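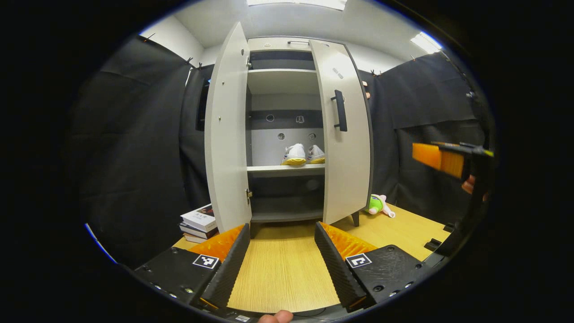 The Shoe Cabinet, in Use at Last

Left door wide open, right door making up its mind. Two white trainers with yellow along the sole have the middle shelf, heels to the front, pushed towards the right-hand end as if expecting company. The lower compartment is still vacant. Applications are welcome.

About this gallery

We cleared the hall at Unditport in October, a job I had put down for one Tuesday evening and which took three. Before that, footwear lived where it fell, and anyone coming in after dark found it with their shins.

Jui-lin Lu wanted a proper cabinet. Kuo-hua Hsu wanted a cardboard box and a stern notice. The cabinet won by two votes, one of them mine, and Kuo-hua has been very gracious about it, by which I mean he has mentioned the box only at mealtimes.

House rules, as agreed

Heels out, so you can grab a pair without looking. Laces tucked in. No boots on the middle shelf, Tien-fu.

The thick black handle on the right door is for pulling. It will not take an umbrella, a tote bag or a wet coat, and Ming-te Ko has been told.

Still to come

Hok-lam Au has promised to bring his shoes over once he has found both halves of a pair. I'll add his shelf to the page when there is something on it.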